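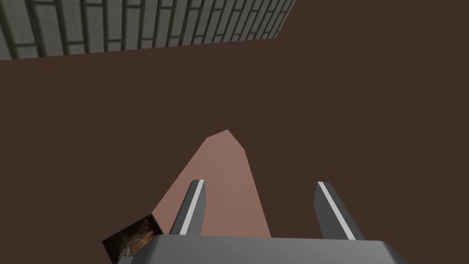
Simulated view from Nurico, with the two gripper fingers open over the brown floor.

Kollotico opens its simulation lab to visitors

Sep 13, 2018 - Kollotico will hold an open day at its Shirima site in January. Visitors can watch the Nurico simulator run pick-up trials with a two-finger gripper and talk with the staff who build the test rooms. The software was developed with Cutel and now has 384 test rooms.

There will be 11 demonstrations during the day, each with seats for up to 700 people in the main hall. Admission is free - registration opens next month on the Kollotico website. 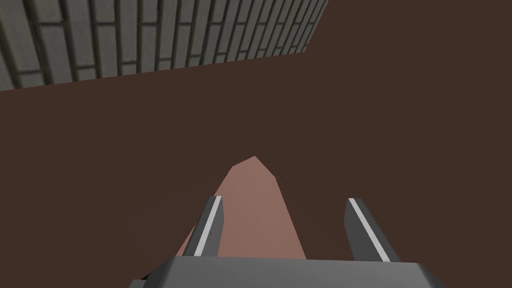
Can visitors run a trial themselves?
Visitors can book a short turn at one of the control desks after each demonstration. Bookings are taken at the front desk on the day.

Press passes are available from the Kollotico press office.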